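The cable that kept snagging (and the afternoon we lost to it)

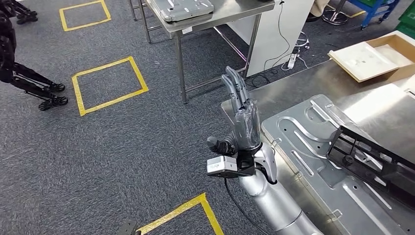

The right hand over the carpet, with the small silver module and its cable at the wrist.

Last updated: 2019-03-01

Search this blog Search Go

So we had our first proper fault, and I have been itching to write it up because I learned more from it than from the whole month before!

The job we're practicing is moving a stamped metal panel from one steel table to another. Lift, turn, walk, put down. We had done it plenty of times at low speed, and Teresa Foley wanted to try it a notch faster. On run 16 the hand closed, the arm started to lift, and then the fingers just opened. Bang. Panel on the table, one corner hanging over, everybody standing very still. Nobody was close, thank goodness, and Piret Liepiņa already had her palm on the stop button.

My first guess was grip force. I was very sure about it, too (sorry, Eskil). We raised the grip setting and ran it again, and it held for seven lifts in a row. I was already typing a smug message when it let go on the next one.

Eskil Fagerlund went through the log and found that the hand had stopped answering for 1,505 milliseconds. That is a very long time when you are holding sheet metal. The controller did what we had told it to do after lost contact, which was relax the fingers. We picked that setting ourselves back in August, when we were worried about pinched hands and had nothing heavier than foam to carry. It made sense then and I had completely forgotten it.

The dropout itself came from a cable. There's a slack loop at the wrist, and when the forearm rolled outward at the faster speed, the loop pulled tight and tugged the connector. I could make it happen by hand with the power down, just by turning the wrist slowly and watching the plug lean. So satisfying, even though it meant I was wrong.

What we changed:

- Lost contact now means hold position and stop the arm, with a manual release.
- The wrist roll has a tighter limit until the cable is rerouted.
- Everyone stays outside the taped area while a panel is in the air, me included.

We've done slow runs since and the log is clean, but I don't count it as fixed yet. Solveig Engebretsen is drawing a little clip to hold the cable, and I want to see it survive 2,000 wrist turns with no panel before we go back up in speed. If you've routed a cable past a rolling wrist and liked the result, please leave a comment, I'd love to see how you did it.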